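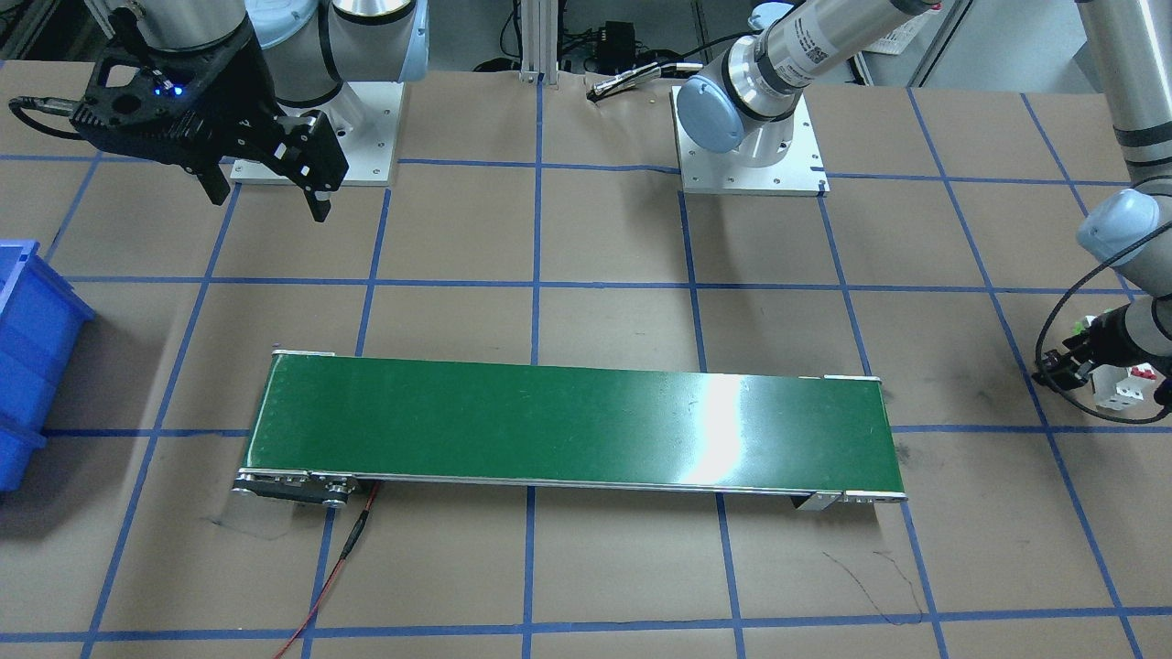

I have become a person with opinions about brown paper. It began in July, when I decided the big table deserved protecting, and bought a roll from Rullent that was supposed to last until I retired. The paper went down in ten minutes. Then I added a grid in blue masking tape, so everything would have its own square, and that took most of an evening and a good deal of muttering. The green conveyor belt ignores the system completely and lies straight across several squares at once, trailing its thin red cable down over another line. The paper has wrinkled a bit and picked up some black pen scribbles near the belt. I can't read them, so I'm treating them as decoration.

The blue bin lives at the left-hand side, next to the grid, and is meant to take whatever hasn't earned a square.

My other table has had no such luck. It is still under the Hanudska oilcloth, which cost more than the table and smells of raincoat. I keep meaning to do it in paper too — there's up to 200 metres left on the roll, if you believe the label — but I've run out of blue tape and the shop only had beige.

Beige is on order anyway.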